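Home / Papers / Winter equipment

Peel strength of climbing skin adhesives after repeated use
By the Grondholm equipment group
01/06/2019
100 shares | 3 comments

4. Results and discussion

4.1 Loss of peel strength

All the skins lost peel strength over the test. The losses were uneven, and most of the change came early. The hot-melt glue on the Umach skin fell quickly during the first 100 cycles and then levelled off, staying close to the same value until 400 cycles, when the first inspection was made. The Ferketo skin, which carries a silicone-based layer, started from a much lower value and declined slowly. The Farina skin uses a hybrid layer and lay between the two for most of the run.

A cycle was defined in Section 3 as one application to the ski base, one load along the base, and one removal by peeling from the tail. Peel angle was held constant by the jig. Removal by hand in the field is less regular, and a skier in wind will often tear the skin off from the tip in one pull. We did not try to reproduce this.

The initial drop in the hot-melt sample is put down to wax transfer. Strips taken from the tail half of the skin, where contact pressure was lowest, showed a thin cloudy film on the glue. Cleaning the film off with a dry cotton cloth brought back part of the lost strength. Scraping did more harm than good, as it left bare lines in the glue through which the backing could be seen.
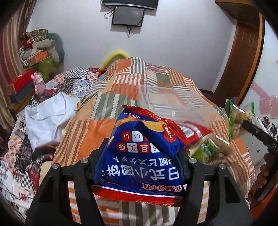

Figure 3. Snack bag held upright between two gripper fingers.

4.2 Effect of temperature

Samples were conditioned overnight in the cold store before each session. The ranking of the skins changed as the store was cooled. At mild settings the hot-melt glue held best by a clear margin. At the coldest setting it became stiff and failed at the tail first, the edge lifting before any load had reached the middle of the strip. The silicone layer was less affected, although it was also the more sensitive to frost. A light coating of frost on the ski base was enough to stop it gripping at all until the base was wiped.

This matters for tours with several changeovers. The skin is warm from the jacket on the first climb, but on later climbs it is often put on cold, with snow on the base and poor light for checking it. A laboratory value taken from a clean, dry base should be read as an upper limit.

4.3 Backing and plush

Wear of the plush was not measured directly. After 1,000 cycles the nylon plush on the Umach skin was matted under the binding area, and the mixed mohair plush on the Farina skin had thinned along the inside edge. Neither change appeared to affect peel strength. Stretch in the backing did, since a skin that has grown in length no longer pulls tight against the tail clip, and the lifting described in 4.2 then begins sooner. The Ferketo backing stretched least.

Tail clips were removed for the jig tests and refitted for the slope trials held in May. Spring snow at the trial site was wet by midday, and the trials were therefore stopped each morning before the surface softened. 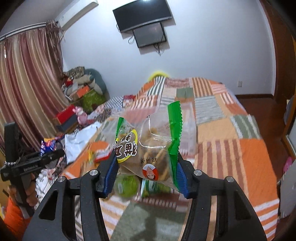 One reader of the draft objected that the May trials say little about midwinter use, and asked whether the glue had been renewed between the jig and the slope. It had not. The same strips were used throughout, so the slope results include whatever damage was done on the jig. We agree that spring snow is a poor stand-in for dry cold snow, and the slope results are used only to check that the order of the skins on the jig was not upset by outdoor use.

4.4 Limits of the test

Only one ski base material was used, and it was waxed with a single hard wax. Softer waxes are likely to transfer more readily to hot-melt glue. Storage was also kept simple: the skins were folded glue to glue without a net. Long storage in a warm room is known to make hot-melt glue creep, and it should be tested separately from cyclic wear.

Related papers
Edge grip of ski crampons on refrozen snow
Tail clip designs for wide touring skis
Drying times of mohair and nylon plush
Hot waxing and base hardness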